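Finding things again: location records for small shared stores
Speaker notes, 17th May, Grudidthorpe session
Slot is short. Skip the section on printed lists if the previous speaker runs over.

Opening slide
Start with the definition, and leave it up while people sit down. A location record is a statement that a given item is kept in a given place. It says nothing on whether the item is there at the moment. Most of the arguments in shared stores come from mixing up these two things, and most of the software on sale mixes them up too.
State the scope. The talk covers rooms with open shelving, several users and no counter staff. Warehouses with scanners at the door are a different case.

The data
The Grudidthorpe store was reviewed in February. It had 852 records for its items. We searched for each item starting from the recorded place and noted where it was found. Of these, 148 were not in the recorded place. Nearly all of those turned up in the same room.
Pause here and let them read the table. Point out the third row: items with no recorded place at all were left out of the total, so the error figure is a low estimate.
Causes, in order of size:
Item put down on the nearest free surface.
Item put back in the neighboring compartment.
Record never updated after the shelves were moved.
Typing errors in the record.
Say that typing errors come last. People expect them to come first, and money gets spent on barcode labels as a result.

Temporary places
This is the main section. Take it slowly.
A temporary place is anywhere an item rests between uses without a record. Floors, windowsills, tops of cabinets, chairs. The usual rule is to ban them. The ban fails in a room where both hands are needed for the work, and the items then rest in temporary places that have no name, so no one can write down where they are.

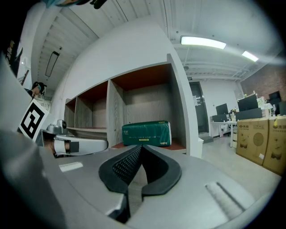 Slide 6. Gray gripper in front, white gripper with black band at left, floor between the fingers.

The proposal is to name the temporary places and give each one a code. At Grudidthorpe we used 17 codes. The floor was split by wall, one code per wall, with a further code for the middle of the room. An item can then be logged as "home B4, now F2." Home does not change. Only the second field does.
Two conditions apply. A temporary code expires at the end of the working day, and it must be possible to enter it in one line on paper. We tried a form with a reason field. The reason field was left blank on nearly every sheet and has been dropped.
If asked: Trokis, the record software in use at the site, has a single location field. We put the home code first and the temporary code after a slash. Sorting still works on the home code. Searching for a temporary code requires a wildcard. The Okton import does not accept the slash and needs a period in its place.

Shelf codes
Go through the coding scheme on the next slide. Unit letter, tier number counted from the floor, compartment letter counted from the left. Counting from the floor matters when a unit is later extended upward. The older scheme at the site counted from the top, and adding one tier made every code on that unit wrong.
Tops of units are tier T. They are coded even when nothing is supposed to be kept there. Small items such as chargers and cables end up on tops, and an uncoded top is the most common blank in the February sheets.
Lower tiers have their own problem. The front edge label sits below eye level and is read at an angle, so left and right neighbors get swapped. Put the label on the floor of the compartment, toward the front, and repeat it on the box. If the box and the compartment disagree, the box is wrong. Say this twice. It saves a search.
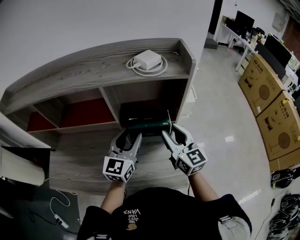

Gilang Ong objected at the dry run that labeling both box and compartment doubles the work whenever anything is moved, and suggested that the box should carry only the item name, with the place written on the shelf alone. Ong also asked what happens when a box is taken out of the room and comes back with a different lid.

Answer to the first point: the cost is real. It was up to 18 seconds per box with a hand-written tag. It only arises when the home changes, and homes change seldom. For stores that rearrange often, the single label is a fair choice, and I have added a line to the handout.
Answer to the second point: tag the body of the box. Never the lid.

Checking
Recommend a rolling check of one unit at a time. A full count takes the room out of use, and by the time it is done the first shelves have changed. Record the date of the check next to the unit letter.
Show the Cheng sheet if there is time. Columns from left: code, item, found yes or no, found where. Mention that the fourth column is the useful one and that it should be the widest. Copies are on the table by the door, two-sided, with the tier T rows on the back.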